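Last updated 1st November
5 min read

Newsroom workshop notebook – archive and layout desk

Picking up from the entry in September, where I claimed the back-issue index would be done in a fortnight. I'd like that entry struck from the record, but the whole point of this notebook is that we don't get to do that.

State of things. The Pernham scans are in, all 800 pages, which covers the years when the student paper came out on tabloid sheets and somebody decided every headline needed to be in italics. The text recognition hates italics. It read "Trustees Delay Vote on Dorm Rents" as "Trustees Delay Vole on Dorm Rents" and then, having got the taste for it, found voles all through the housing coverage. I've fixed the headlines by hand. The body text can stay volish until someone complains.

Of those pages, 600 now have a story list attached. The rest are waiting on the page-splitter, which works fine until it meets a jump. A story starts on the front, says "see RENTS, back page," and the splitter treats the second half as a new story called RENTS. So the index has a lot of one-word stories in it. PARKING is quite good. I still don't know how it begins.

Tried two fixes this week.

First fix: match the jump word to the nearest headline on page one. Worked on the Pernham years, fell over on the Daltard years, when the editors used the same jump word twice in one issue. The meal plan story now ends with a men's tennis result. It reads better than you'd expect, but it has to go.

Second fix: match on the last line before the jump and the first line after it, so a broken sentence gets joined back up. Slower, and it needs clean text at the foot of the column, where the scans are worst because the bound volumes curl into the spine. Still, no tennis in the dining hall so far. I'm keeping this one and turning the first one off.
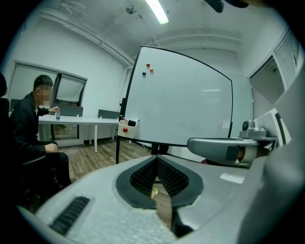

Dates are the next headache. The paper's own volume numbers skip, then repeat, then skip again the other way, as if to make up for it. I've stopped trusting them and am going by the printed date under the masthead, with the volume number kept as a note. Where the two disagree, the date wins. I want the odd issues up where we can all argue over them, and a whiteboard on a rolling stand is as good a place as any: red magnet for a wrong volume number, orange for a missing page, blue for an issue with two different dates printed on it. If an issue earns all three colors I suggest we pretend it was never published.

Cirkodness, the campus humor supplement, needs its own rule. It was folded inside the regular paper, it had its own page numbers, and on at least one occasion it carried a fake front page that looked just like the real one. The index has taken the fake one at its word. According to our search box, the university once sold the library to a circus. I have tagged the whole supplement as humor, which is generous to parts of it, and it no longer turns up in news searches unless you tick the box.

Sabbagh Hall next. It appears under its current name, its old name, its initials, and in one long feature as "the brick thing by the bus stop." For now the index keeps the name as printed and adds the current one behind it. I haven't added anything for the brick thing. If a reader is searching for that, they've probably already found it.

Summary emails. The weekly "stories from this issue" digest is built from the same index, so it has been picking up our mistakes and mailing them to alumni. The last one led with RENTS, followed by "Continued from front," followed by a correction to a story we hadn't listed. Digest is paused. I did get one reply asking for more like it.

Still open:

Photo captions are being filed as stories. Short ones, with no verbs.

Letters to the editor lose the signature if it sits on its own line, which makes a lot of cross people anonymous.

The crossword is being indexed. It comes through as a very confident list of nouns.

Ad pages: leave in or take out? I say leave in. The pizza prices are the most reliable data we have.

Next job is to rerun the Daltard years with the second fix and read the joins by eye before anything goes back into the digest. No estimate this time. See September.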